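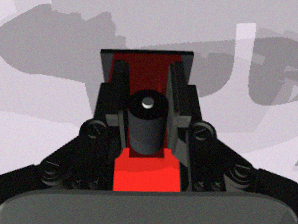

Black cylinder above a red block, rendered view.

Home | Minutes | Halls | Contact

Altgate Allotment Association
Minutes of the June meeting, Mensah Hall, 7:00 pm

1. Minutes of the last meeting
Approved with one correction. The plot with the broken gate is on the Asov Road side.

2. Water
The meter read 1081 at the start of the month. Pressure is still low at the top taps. Zorard quoted for a new valve and a longer pipe. Members asked for a second quote before voting. Hoses are not to be left running unattended.

3. Plots
Two plots are free and will be offered to the waiting list. One letter has gone out about brambles growing over the shared path. The holder has until the next meeting to cut them back.

4. Compost
The left bay is full and closed until fall. Use the right bay. No cooked food, no carpet.

5. Shed
The lock sticks. A new one will be bought and keys handed out at the gate. The nearly four bags of lime on the shelf are free to any member.

6. Other business
A request to keep hens was held over. The rules on height of fences need to be read first.

Meeting closed 8:20 pm.

Recent items
May minutes
Waiting list form
Seed swap notes

This site uses cookies. Accept | Settings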